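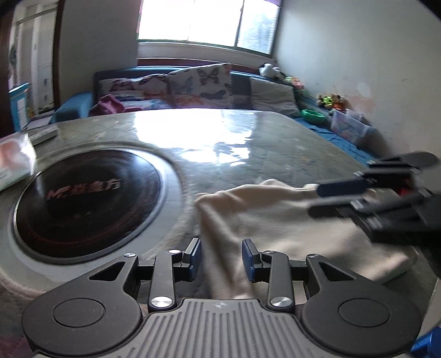 Okay, cloth folding thread, as promised to the three people who asked. I've been gathering examples for Pencombe, the little policy we're training at Votesside, and my whole month of July has been one beige cloth. You hold a gripper in each hand, do the task the way you'd want the robot to do it, and the cameras on the grippers record everything. I used to love a plain empty table for this. Now I much prefer one like this, with a big shiny patch of window light on the tabletop and a black cooktop set right there looking like something you could grab. If the model only ever sees cloth on matte white, it'll fall apart the first time it meets somebody's living room.

2/ The count so far: 998 takes of cloth work across all our places. I threw out 152 of them. Most of those were me being sloppy, starting before both hands were in view or wandering off at the end to scratch my nose (yes, with a gripper, do not recommend).

3/ Biggest thing I've changed is how I start. I used to lay the cloth out semi-neatly every time. Ea Bech looked through my first batch and wrote back one line: "your cloth is always already half folded." She was right!! So now I scrunch it, drop it, and start from whatever I get.

4/ Second biggest: slow down, but don't crawl. If I whip my wrist around, the background turns to soup and the tracking gets grumpy. If I go super slow, the model learns to be super slow, and then you're standing there watching a robot think about a corner for a minute and a half.
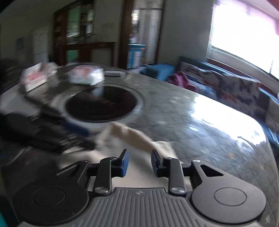

Left hand coming in at the fold, right hand open and waiting. Same beige cloth, of course.

5/ Two hands is so much harder than one, by the way. My right hand wants to do everything and the left just sort of hovers. I've started making the left one go first on every other take. My early two-hand stuff is basically one hand working and one hand spectating, and I'm pretty sure the model picked that up from me.

6/ Someone asked if I keep the messy takes. Some of them! If I miss the edge and go back for it, that stays, I want it to see a recovery. If I drop the cloth on the floor, that goes. If I get confused and just poke at it for a while, that also goes, and I go make coffee.

7/ Labels: I do them the same evening or they don't get done. One line per take. "Picked near corner, folded to far corner, smoothed." I tried a fancier scheme with 8 categories at Caldeira and spent more time arguing with myself about what a "smooth" was than folding anything.

8/ Next up is the Wandside set. I've got 197 takes on the list there, towels and pillowcases mostly, and I am so ready for a fabric with a pattern on it. Will post how training goes once there's a run worth showing. If you do this kind of collecting too, tell me how you rest your wrists, mine are toast by 4 pm.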